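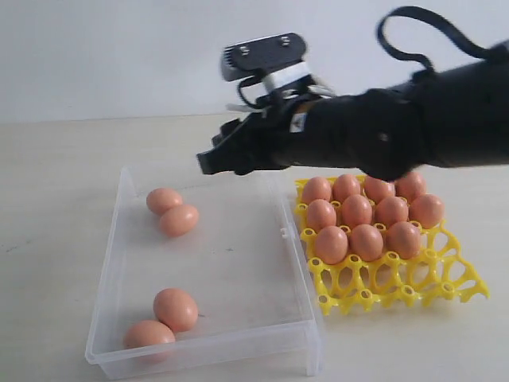

What is a storage tray? A storage tray is a shallow, open container with raised sides, used to keep small items together on a shelf, table or counter.

Search the encyclopedia Go

Storage tray
By Bilal Zein. Updated March

Storage trays are commonly rectangular and are made of plastic, metal, wood or woven fiber. Clear plastic is preferred in kitchens and supply rooms, where contents must be identified from the side. Many models have a thickened rim, which stiffens the walls and provides a grip for lifting. Some carry a latch or clip on the outer wall that holds a lid.

Egg trays form a separate group. They have individual cups and are treated under Egg packaging.

Plastic trays are washed by hand in warm water with mild soap. Abrasive pads scratch the surface and make clear walls cloudy.

31 shares 4 comments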